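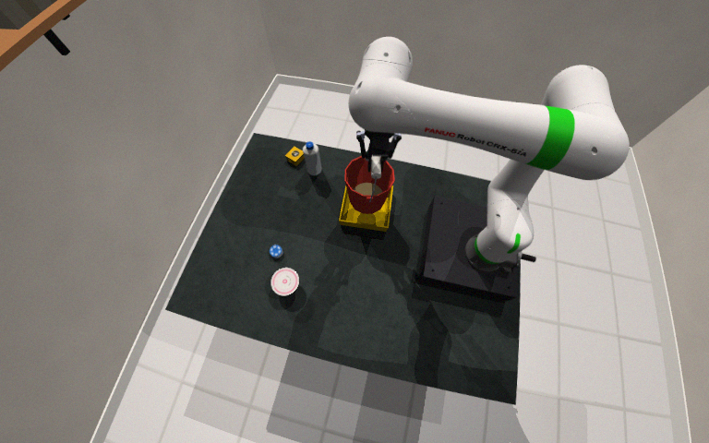 The Zirnthorpe Bench Kit is a base plate, a work mat, a set of practice objects and a matching simulation file for people who want to set up a small arm at home or in a shared shop. It was put together by Nana Wumbei at the Wosmont workshop and is sold through Essien. The kit is laid out for an arm the size of the CRX-5iA, and the simulation file opens with that arm already in place. The plate goes at the right side of the mat and the reach is toward the left, so the bucket on its yellow box comes up close under the gripper and the small disk and the round dish stay low and off to the side. You can move any of it once the file is open.

The arm and gripper are not included. Neither is the table.

## What you get

- Base plate, dark gray, drilled for the arm's standard bolt pattern
- Work mat, rubber-backed
- Yellow riser box
- Red bucket
- Small tagged cube for camera calibration
- Bottle, disk and dish
- Simulation file with the same objects at matching size
- Printed drill guide and a bag of bolts (2 spares)

## The plate

The plate is the part most people buy the kit for. It arrives drilled and deburred. Bolt it through the table top and into a steel strip underneath - wood screws alone will pull out the first time the arm stops hard. The strip is not in the box, but the drill guide has the hole spacing on the back and any metal supplier can cut one.

If your table has a tiled or stone surface, drill slowly with a masonry bit and put tape over the mark first. Check the plate with a level before the final tightening. Shims are fine.

Plates from the first batch had a burr on the inside of the cable slot. If you have one of those, run a round file through it before you feed the cable. Plates shipped after April do not need this.

## The simulation file

Load the file before you build anything. It is set up with a table, the mat, the arm and all the objects, and the table size can be changed in the settings. Type in your own table's measurements and run the sample pick routine to see if the arm can get to everything you want it to get to. Two of our early buyers moved their plate on screen after doing this and saved themselves a second set of holes.

Contact in the simulation is on the forgiving side. A grip that holds on screen can slip on the bench, mainly with the bottle. Start with slow speeds on the real arm and raise them in small steps.

The file has one known fault. If you resize the table below the size of the mat, the mat hangs in the air past the rim. It does not affect the arm and will be fixed in the next release.

## Before you order

- Measure your table and check that it does not rock. Bolt it to the floor or a wall if it does.
- Keep a clear space on all sides of the arm's reach. In a shared shop, mark it on the floor.
- Do your own safety check with the real tool and load, whatever the arm's rating says.

## Price and stock

Full kit: $207. Plate and drill guide only: $100. The simulation file comes with both and is sent by email when the order is placed.

Kits are packed at Wosmont and go out in batches. Replacement mats and objects are listed on the Jongate parts page under the same kit name. Returns are accepted on unused plates - once a plate has been bolted down, it is yours.

Last updated 2021-02-24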